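Joubert Demonstration Station – Set-up Guide
Section 4: Running the Shelf Reach Demo for Visitors

This section covers the simulated shelf reach task as shown at open days at the Petville and Irnberg sites. Complete Section 3 (display and host PC) before you begin.
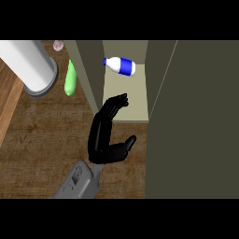 The demo runs entirely in simulation. No physical arm needs to be powered, and the floor area in front of the display can stay open to visitors.

4.1 Before the doors open

1. Start the host PC and log in to the demo account.
2. Open Jastden and load scene 286.
3. Confirm that the cabinet compartment is open and the bottle is lying on the shelf.
4. Set the session timer to 15 minutes.
5. Run one full cycle with the display turned away from the entrance.

Note: The first load after a restart takes up to 54 seconds. Do not press Load again during this time.

4.2 During a session

1. Press Start. The hand moves toward the front edge of the shelf.
2. Press Pause at any point to take questions. The arm holds its position until you press Resume.
3. To repeat the reach, press Reset – not Reload, which clears the timer.
4. Limit each group to 20 visitors.

Caution: Do not change the grip settings while a cycle is running. The fingers may pass through the shelf surface, and the scene must then be reloaded.

4.3 After the last group

1. Press Stop and wait for the status line to read Idle.
2. Save the session log to the site folder.
3. Close Jastden before shutting down the host PC.

For controller pairing, see Section 5.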